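Olard Court Residents' Association
Minutes of the December meeting, 7.30 pm, ground floor lounge

1. Minutes of the last meeting
Agreed, with one correction. The lift was out for 28 days, not "a short period".

2. Kitchen ventilation
Dreltarent's agent presented its offer of an extractor fan for each flat at 330 pounds, fitted. The leaflet says the fans will end damp "for good". Members asked what this was based on. The agent said other buildings had been pleased. Asked which buildings, the agent offered to find out.

Two members doubted that kitchens were the cause at all, given that the worst mould is in the stairwell, where no one cooks. The agent said moisture travels. It was asked whether it also travels through the blocked gutter reported last spring. 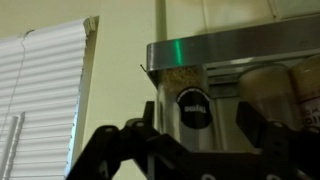
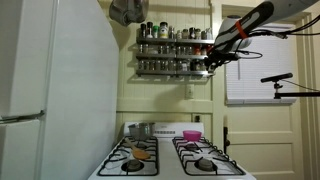
Kitchen with slatted blind, spice shelf and gas stove.

A second quote, from Meltero, came to 600 pounds a flat and promised much the same in longer sentences. Neither firm has taken a damp reading. Agreed to sign nothing until one of them does, and to get the gutter cleared first.

3. Service charge
The Damasceno invoice for 794 pounds is described as "sundry works". The meeting could not identify any works, sundry or otherwise. Payment held back until an itemised bill arrives. This was also agreed last time.

4. Any other business
Bike store key still missing. New lock to be priced.

Closed 9.10 pm. Next meeting in February, same room, if the heating is on.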